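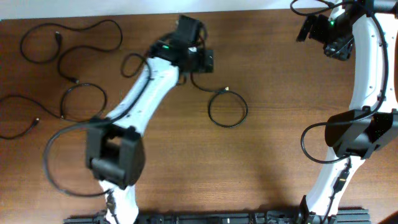

Cable sorting, bench notes

Loose cables account for most of the clutter in the Nondard workroom, and in August we set out to clear the backlog down to what one shelf can hold. The method is plain: each cable is laid out singly on a bare stretch of timber, allowed to relax, then assessed for set, jacket condition and termination before it is coiled or discarded. Black jackets read clearly against the brown top, and the three on the table show the usual loose curves and loops of cable that has yet to be dressed. The one bent into a winding S is the pattern to watch for at intake. Curvature that reverses along the length makes a flat coil difficult, and the cable should be worked by hand before any tie goes on. The small black connector at one end of it is the sort of termination we log by type and not by colour, as most of our stock is black from end to end.

The remaining entries on this page cover the procedure and the storage. Notes are by Shaohua Ding; shelf layout is by Lingyun Lu.

Relaxing the jacket
Cables are left flat at room temperature for a minimum of 3 hours. PVC jackets stored in tight coils over winter may want overnight. Do not use a heat gun. Rubber jackets generally lie down on their own.

Checking for set
Run the cable between thumb and forefinger from one end to the other. A bend that springs back is acceptable. A bend that holds its angle is marked with white tape and checked for continuity while flexed. Any intermittent reading sends the cable to the e-waste tub.

Measuring
Length is taken along the outside of the jacket, connector face to connector face, and written on the tag in millimetres. The commonest short lead in the backlog measures 790 mm. Anything over 1,000 mm goes to the lower hooks, where it can hang without touching the shelf beneath.

Coiling
Over-under throughout, with a loop diameter no smaller than a saucer. Wrapping around the elbow puts a half twist in every turn and is the main source of the S-bends noted earlier. Leave the last hand's width free so the connector carries no load.

Ties
Hook-and-loop only, 7 mm wide for light leads. The Vuter ties grip well but collect lint — brush them before reuse. Zip ties are not to be used on anything that will be handled again. Twist ties are accepted on intake and removed at the bench.

Tags
Jivex card tags, written in pencil. Marker ink rubbed off under the old system and left us with a drawer of grey rectangles. Record the length, both connector types and the month tested. Leave the owner field blank for shared stock.

Storage
Shallow Cheng trays, one connector family per tray, coils standing on edge. Stacking coils flat was tried and abandoned: the bottom layer took a permanent oval. Mixed-end leads are filed under the smaller connector.

Disposal
The e-waste tub is emptied at the council depot when full. Cut failed cables once through the jacket before binning so they do not find their way back to the trays.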